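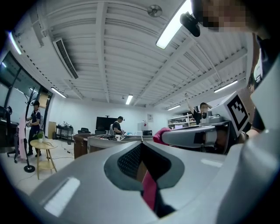

핸드헬드 그리퍼 데이터 파이프라인 Nunelik의 궤적 복원 쪽을 두 주 동안 다시 짰다. 바뀐 점과 아직 안 되는 점을 적어 둔다. 하드웨어 얘기는 거의 없고 소프트웨어 얘기다.

구성부터. 그리퍼마다 광각 카메라와 IMU가 있고, 몸체 위에 정사각형 마커가 붙은 큐브가 올라간다. 양손 작업이라 두 그리퍼의 상대 자세가 필요하다. 각자의 자세는 시각-관성 SLAM으로 구하고, 한쪽 카메라에 다른 쪽 마커가 보이면 그걸 상대 자세 제약으로 넣는다.

예전 방식은 단순했다. 그리퍼별로 SLAM을 따로 돌리고, 방을 한 바퀴 돌며 만든 공용 지도에 각각 재위치추정한 다음 두 궤적을 그대로 합쳤다. 한 손씩 보면 궤적이 깨끗하다. 합치면 두 손끝이 만나야 할 순간에 안 만난다.

한 손 작업만 할 때는 이 오차를 몰랐다. 절대 좌표가 조금 틀려도 정책은 상대 동작으로 학습하니까 티가 안 난다. 물건을 왼손에서 오른손으로 넘기는 작업을 시작하고 바로 드러났다.

원인을 찾느라 먼저 시간 동기를 봤다. 두 카메라의 타임스탬프는 Jaltbridge가 맞춘다. 녹화 시작할 때 오프셋을 한 번 재고 끝까지 그 값을 쓰는 구조였다. 긴 에피소드에서는 끝으로 갈수록 밀렸고, 제일 나쁜 건 33ms까지 갔다. 손이 빨리 움직이는 구간이면 그것만으로도 궤적이 어긋난다.

수정은 Tsung-han Kwok이 했다. 오프셋을 상수로 두지 않고 기울기까지 추정한다. 녹화 앞뒤에 두 그리퍼를 같이 흔드는 동작을 넣고 자이로 크기 신호의 상호상관으로 맞춘다. 코드는 짧다. 녹화하는 사람이 뒤쪽 흔들기를 빼먹는 경우가 문제여서 그때는 예전 방식으로 돌아가고 메타데이터에 플래그를 남긴다.

시간을 고쳐도 오차가 남았다. 다음은 지도.

실내 천장은 SLAM 입장에서 반쯤 좋고 반쯤 나쁘다. 보와 장선은 대비가 뚜렷해서 특징점이 잘 잡힌다. 그런데 비슷한 간격으로 반복된다. 광각이라 화면 위쪽의 넓은 면적이 천장이고, 거기서 한 칸 옆 보에 잘못 매칭되면 재위치추정이 통째로 옆으로 밀린다.

형광등은 더 골치다. 포화된 긴 막대의 양 끝이 코너로 잡히는데, 노출이 바뀌면 번지는 범위가 달라져서 코너 위치가 같이 움직인다. 자동 노출을 끄면 나아지지만 그러면 작업대 아래쪽이 어두워진다. 지금은 노출을 그대로 두고 포화 영역 주변을 마스크로 지운다.

창도 있다. 바깥이 어두우면 유리에 실내 조명이 비친다. 반사된 등은 창 너머 먼 곳의 점처럼 삼각측량되고, 카메라를 움직이는 동안 꽤 일관되게 보여서 이상치 제거를 통과한다. 낮에 만든 지도에 저녁 녹화를 붙이면 재위치추정 점수가 떨어지는 이유 중 하나가 이거였다.

Ximena Daza가 지도 점마다 관측 세션을 기록하는 필드를 넣었다. 낮 세션과 저녁 세션 양쪽에서 본 점만 재위치추정에 쓴다. 지도는 눈에 띄게 작아졌고 속도도 빨라졌다. 단점은 지도를 만들 때 방을 두 번 돌아야 한다는 것. 다들 귀찮아한다.

움직이는 사람도 마스크로 뺀다. 작업대 앞에 서 있는 사람은 거의 안 움직여서 배경처럼 지도에 들어가기 쉽다. 움직임으로 거르면 놓치니까 세그멘테이션으로 사람 영역 전체를 지운다. 얼굴 모자이크 처리와 같은 검출 결과를 공유하게 바꿔서 추론은 한 번만 돈다.

순서 주의: 모자이크를 먼저 씌운 영상에 SLAM을 돌리면 안 된다. 블록 경계가 전부 강한 코너로 잡힌다. 우리는 한동안 그렇게 돌렸다. 지금은 모자이크 전 프레임에서 특징점을 뽑고, 저장은 모자이크 후 프레임만 한다.

카메라 자기 몸체도 마찬가지. 화면 아래 절반을 그리퍼 하우징이 차지하고, 매끈한 표면에 밝은 반사가 생긴다. 몸체는 카메라에 고정인데 반사는 움직인다. 고정 마스크 하나면 끝나는 일이지만 그리퍼를 조립할 때마다 카메라 각도가 미세하게 달라져서 마스크를 개체별로 둔다.

이제 마커. 마커 검출을 제약으로 넣는 부분이 이번 작업의 중심이다.

정사각형 마커 하나로 자세를 풀면 해가 두 개 나온다. 정면에서 멀리 볼 때 특히 둘의 재투영 오차가 거의 같다. 프레임마다 작은 쪽을 고르면 자세가 앞뒤로 뒤집힌다. 예전 코드가 정확히 그렇게 했고, 뒤집힌 프레임을 중앙값 필터로 뭉갰다.

새 코드는 두 해를 다 그래프에 올린다. 요인 하나에 가설 두 개를 두고 최적화 중에 잔차가 작은 쪽을 택한다. SLAM 궤적이 이미 대략의 상대 자세를 알려 주니까 대부분은 한두 번 반복 후에 정해진다. 끝까지 안 정해지는 프레임은 회전을 버리고 위치만 쓴다.

렌즈 왜곡도 손봤다. 가장자리에서 직선이 크게 휘는 렌즈라, 왜곡을 편 이미지에서 마커를 찾으면 가장자리가 늘어나 흐려진다. 검출은 원본에서 하고 코너 좌표만 어안 모델로 편다. 원본에서는 마커 변이 휘어 있어서 사각형 검출 조건을 조금 풀어야 했다. 오검출은 늘었다. 우리가 쓰는 ID 목록으로 거르면 된다.

마커와 손끝 사이의 변환은 CAD 값을 믿지 않기로 했다. 큐브를 떼었다 붙이면 달라진다. 보정은 두 손끝을 서로 맞대고 여러 각도로 돌리는 짧은 녹화로 한다. 손끝 패드가 눌리는 만큼의 오차는 그대로 남는다. 이건 소프트웨어로 못 없앤다.

Pin-yu Cheng이 물어본 것: 마커가 있는데 왜 SLAM이 필요한가. 상대 그리퍼가 항상 보이지 않는다. 손이나 팔에 가리고, 각도가 얕으면 검출이 안 된다. 마커가 끊긴 동안은 SLAM이 이어 주고, 다시 보이면 마커가 당겨 준다.

결과. 지금까지 모은 에피소드 2405개를 전부 다시 돌렸다. 두 손 궤적이 기준을 통과하지 못해 버린 건 77개다. 기준은 마커 관측의 재투영 잔차와, 두 손끝이 닿는다고 표시된 순간의 거리 두 가지다.

버린 77개는 Isla Purves가 하나씩 봤다. 제일 많은 건 녹화 시작 위치가 지도 범위를 벗어난 경우. 그다음이 카메라를 작업대에 너무 가까이 댄 상태로 시작한 경우. 둘 다 복원 코드로 풀 일은 아니고, 녹화 프로그램이 시작 전에 재위치추정을 한 번 해 보고 실패하면 막으면 된다. 이슈 등록해 둠.

나머지에서 3개는 아직 원인을 모른다. SLAM도 마커도 멀쩡한데 합치면 한쪽이 서서히 기운다. 중력 방향 추정을 의심하고 있다. IMU 초기화 때 그리퍼를 가만히 들고 있지 않으면 중력이 틀어질 수 있는데, 그렇다면 왜 SLAM 잔차에는 안 나오는지 설명이 안 된다.

재생 도구 Molta도 조금 바뀌었다. 궤적 두 개를 겹쳐 보여 주고, 각 구간이 SLAM만으로 나온 건지 마커가 개입한 건지 시간축에 표시한다. 별것 아닌 기능인데 디버깅 시간이 제일 많이 줄었다. 전에는 로그를 열어서 프레임 번호를 맞춰 봤다.

그리고 Molta에서 로봇 도달 가능성 검사를 바로 돌릴 수 있다. 사람이 들고 만든 궤적은 사람 팔 기준이라 로봇 팔로는 관절 한계에 걸리는 구간이 나온다. 역기구학을 전 구간 풀어 보고 걸리는 부분을 표시한다. 베이스 위치를 바꿔 가며 다시 볼 수 있다.

여기서 계획 쪽과 의견이 갈린다. Trudy Hinds는 걸리는 구간이 있으면 에피소드 전체를 빼자고 한다. 나는 구간만 자르는 쪽이다. 자르면 앞뒤 맥락이 끊기는 건 맞다. 같은 모델로 두 가지를 다 학습시켜 비교하기로 했고 아직 결과는 없다.

지연 시간 처리는 이번에 안 건드렸다. 실행할 때 카메라 지연과 팔 지연이 따로 있고, 정책이 내놓은 동작 중 이미 지난 것을 버리는 방식 그대로다. 복원이 정확해지니 이쪽 오차가 상대적으로 커 보인다. 다음 작업은 아마 여기.

질문이 와서 추가. 모션 캡처를 쓰면 되지 않느냐고. Paulík 쪽 방에는 있고 거기서 기준 궤적을 뽑아 비교도 했다. 그런데 우리는 녹화 장소를 자주 옮긴다. 카메라를 매번 설치하고 보정할 수 없다. 기준값 확인용으로만 쓴다.

질문 하나 더. 마커 큐브가 정책 학습 영상에 찍히는데 괜찮으냐. 상대 그리퍼가 보이면 마커도 보이고, 로봇에 다는 그리퍼에도 같은 큐브를 단다. 그래서 그대로 둔다. 큐브 없이 실행하면 어떻게 되는지는 시험 안 해 봤다.

설정 파일에서 바뀐 것만. 시간 오프셋은 숫자 하나에서 오프셋과 기울기 두 값으로. 몸체 마스크는 그리퍼 시리얼별 경로로. 지도에는 세션 목록이 필수. 예전 지도는 읽히지만 경고가 뜨고 세션 필터가 꺼진다.

변경분은 2024년 10월 26일 토요일에 메인 브랜치에 합쳤다. 9월 이전 데이터를 쓰는 사람은 뒤쪽 흔들기가 없으니 시간 보정 플래그를 꼭 확인할 것. 플래그가 있는 에피소드는 양손 학습에서 빼는 걸 권한다. 한 손 학습에는 써도 된다.

중력 문제는 IMU 초기화 구간만 잘라서 다시 돌려 보는 중이다. 나오면 이 아래에 이어서 쓴다.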